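House rules for tidying sessions: what counts as a good pick?
Board: Home Handling > Rules and good practice

fodbridge_fen
Posted May 11, 2021

Right, I've been asked to write up the house rules for our handheld gripper sessions at Skellbridge and I'd like this lot to pull them apart before I send anything round. The task is bricks on a bed, sort into the yellow box, two grippers, one in each hand. I've got as far as a draft of 14 rules and I already think it's too many.

Pictures of the sort of pile I mean, blanket and all: 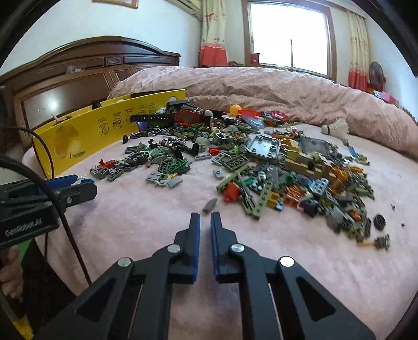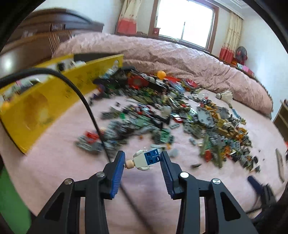

DRAFT RULES, THE ONES I'M UNSURE OF

Rule 3. Start with pieces lying on their own at the near side and work in. No diving into the middle.
Rule 5. Minifigures get held across the whole length, head to feet, if the jaws open wide enough. No arms, no hands.
Rule 6. Anything that isn't a brick (balls, shuttlecocks and so on) goes last.
Rule 9. Cable stays behind the wrist and out of the pile.
Rule 11. Drop something and you leave it where it lands, carry on, and come back to it.

Go on then, have at it.

----

mossy_lintel
Rule 5, I'm going to argue. Head to feet looks lovely in your second picture but you're squeezing the thing along its longest side, and with a figure that bends at the hips that's asking for it to fold up and ping off across the room. I've always told our people to go across the body, front to back. Shorter grip, far less drama.

Rule 3 I'm fully behind. That grey sloped one sitting by itself in the first picture is exactly where I'd want somebody to begin.

----

bayram_kit
Oh I don't agree about the body grip at all! If the figure's lying flat on a soft blanket you can't get a finger underneath it without scooping up half the bedding. Head and legs are the bits you can reach. Soft surfaces change everything, and I'd put that at the top of the rules before any of the numbered stuff.

Also please, please say how hard to squeeze. We did 200 goes at Bayram last November and the marks on the pads told their own story.

----

fodbridge_fen
How would you word the squeeze one though? "Gently" is useless, everyone thinks they're being gentle.

----

bayram_kit
We put "close until it stops moving, then stop closing". Not poetry but people got it.

----

tallowgate
Bit of a grump from me about Rule 9. You can't tell people to keep the cable out of the way and leave it there. Both pictures have a thick black one looping across on the left, over the other gripper in the first and over the yellow box in the second. If that's how the kit hangs, the rule needs to say what to do with it. Clip it to the sleeve? Over the shoulder? At Zaka we clip at the elbow and check it between goes, and I'd not run a session without that written down.

----

mossy_lintel
Elbow clip drives me up the wall, it tugs every time you reach for the far side. Shoulder for me.

----

tallowgate
Then your strap's too short :)

----

pennywort42
New-ish here so ignore me if this is daft, but why do the non-bricks go last? I'd want that orange ball gone first. It's round, it's on a squashy bed, and one nudge could send it anywhere. Same with anything wheel shaped. The shuttlecock can wait, I don't suppose it's rolling far.

----

fodbridge_fen
Not daft, that's better than what I had. I wrote Rule 6 thinking about how people get distracted by the fun stuff, and hadn't thought about rolling. Changing it to "round things first, other odds and ends last".

----

bayram_kit
Rule 11 is spot on by the way. The worst habit I see is people panicking after a drop and snatching at it. Could you add something about bare hands? As in, if you're tempted to put the gripper down and use your fingers, stop the go and start a fresh one.

----

tallowgate
Seconded on bare hands. I'd also cap a go at 10 minutes, wrists get tired and everything gets sloppy.

----

mossy_lintel
Ten is stingy for a heap like that, you'd barely dent it. Fifteen with a shake-out in the middle.

----

fodbridge_fen
OK, so far: soft surface note at the top, squeeze wording pinched from Bayram, round things first, bare hands added, and the cable rule rewritten as "clip it at the elbow or shoulder, your choice, and check before each go". I'm leaving Rule 5 as it is for flat figures on bedding and adding mossy's front-to-back grip for hard tables. Time limit I'll put to our lot on Thursday and see who shouts loudest. Still 14 rules, mind you, so if anyone fancies getting rid of a couple I'll post the rest tonight.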